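Robotic set sorting at Dumov

Robotic set sorting is the automated handling of chess pieces at the Dumov game workshop in Gonstead. Two-finger grippers took over the most repetitive bench work in November, under a project named Rillis – a real change for the 6 people on the bench!
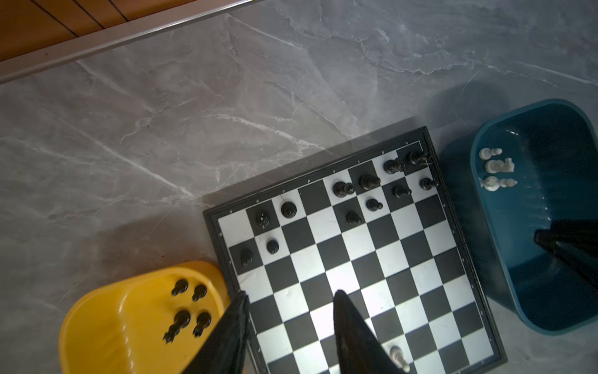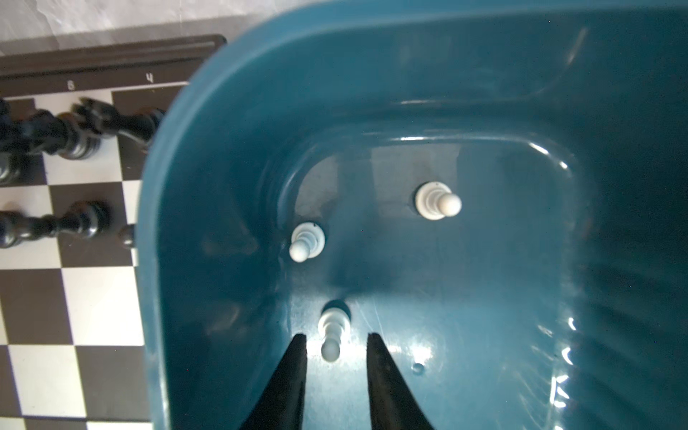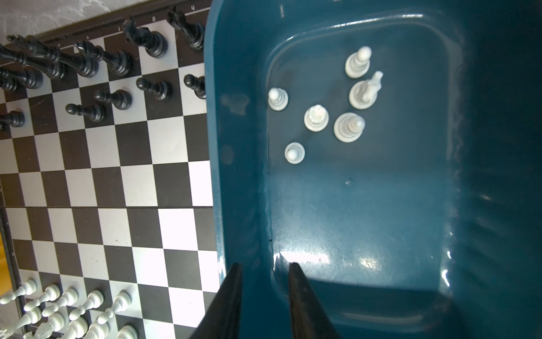 Chess pieces on the board and in the bin.

Did the bench crew lose their jobs?
All 6 stayed, and 2 of them now train new staff on the arms.

Staff used to sort 56 sets a shift by hand. They now spend that time on repairs and final checks, with a 20-minute handover at the Quezada packing room.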